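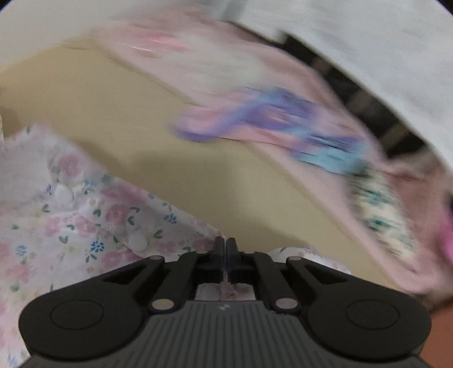 Care of Household Linen: Guidance for Residents

Levedora Housing Association, Home Care Leaflets
Revised May

This leaflet is issued to residents of Edholm Court and the adjoining houses. It covers the washing, drying, pressing and storage of sheets, tablecloths, pillowcases and other flat items. Clothing is dealt with in a separate leaflet, available from the estate office.

Sorting

Items should be sorted by fibre first and by colour second. Cotton and linen may be washed together. Polyester blends should be kept apart, as they come out of a hot wash with creases that are difficult to remove. New printed or dyed cloth should be washed alone on the first two occasions. To test whether a colour is fast, dampen a corner of the hem, press it between two pieces of white kitchen paper and leave it for ten minutes. If any colour has passed to the paper, wash the item separately in cool water.

Pillowcases and duvet covers should be turned inside out and their buttons fastened. Small items have a habit of collecting in the corners of duvet covers and emerging from the wash still soiled.

Stains

Stains are best treated on the day they occur. Tea, coffee and fruit juice should be rinsed from the back of the cloth with cold water. Blood must never be put into warm water; soak it in cold water with a spoonful of salt. Candle wax should be allowed to harden, lifted with a blunt knife, and the remainder drawn out with a warm iron through brown paper. Grease responds to a little washing-up liquid worked in with the fingertips and left for half an hour.

Chlorine bleach is not recommended for printed cotton. It must not be used together with vinegar or with any other cleaning product.

Washing

A temperature of 40 degrees is sufficient for most household linen in regular use. Bed linen used during an illness should be washed at 60 degrees where the care label permits. The drum should be filled loosely enough for a hand to be placed flat above the load. Residents using the Brarkus machines in the basement laundry are asked to use the shorter spin for tablecloths, as the longer one sets hard creases along the folds.
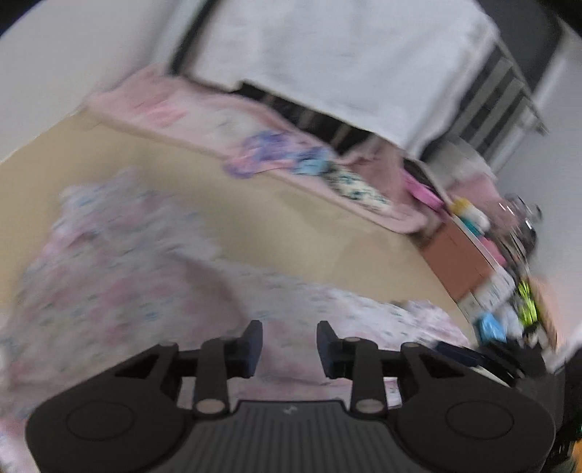
Each item should be shaken out firmly as soon as the cycle has ended and the hems pulled straight between both hands. A few minutes spent on this will shorten the ironing considerably. Large cloths are more easily managed by two people, each taking a pair of corners.

Drying

Sheets should be hung by the hem, with a hand's width folded over the line. Patterned cloth should be dried out of direct sun or with the printed side inwards. Residents may use the drying ground at any time before dusk. Lines must be cleared by 7 pm, and pegs should not be left out overnight.

Where drying has to be done indoors, open a window and keep the door to the rest of the home closed. Wet linen should not be laid over electric heaters.

Ironing

Cotton and linen are best ironed slightly damp. If the cloth has dried fully, sprinkle it with water, roll it up and leave it for an hour. Embroidered items are placed face down on a folded towel. Tablecloths too wide for the board may be ironed on a table protected by a blanket and an old sheet; the table should be one that will not be marked by heat or steam.

Storage

Linen must be completely dry and cool before it is put away. Shelves may be lined with plain white paper, changed once a year. Freshly washed items go to the bottom of the pile so that all are used in turn. Cloths kept for special occasions should be refolded along different lines every few months, as the threads weaken where a crease is left in place.

Cedar blocks may be used against moths where woollen blankets share the cupboard. Sanding them lightly restores the scent.

Mending

Small tears should be mended before washing, as the movement of the drum will enlarge them. A sheet worn thin in the middle can be cut lengthways, the outer edges joined with a flat seam, and the new sides hemmed. Pieces too worn to mend make good dusters.

Basement laundry charges and bookings

Wash tokens are sold at the estate office in books of 19. The Sukprasert tumble dryers take the same token. Bookings are made on the sheet beside the laundry door, and a slot not taken up within fifteen minutes may be used by another resident. Faults should be reported to the office, quoting the number on the front of the machine.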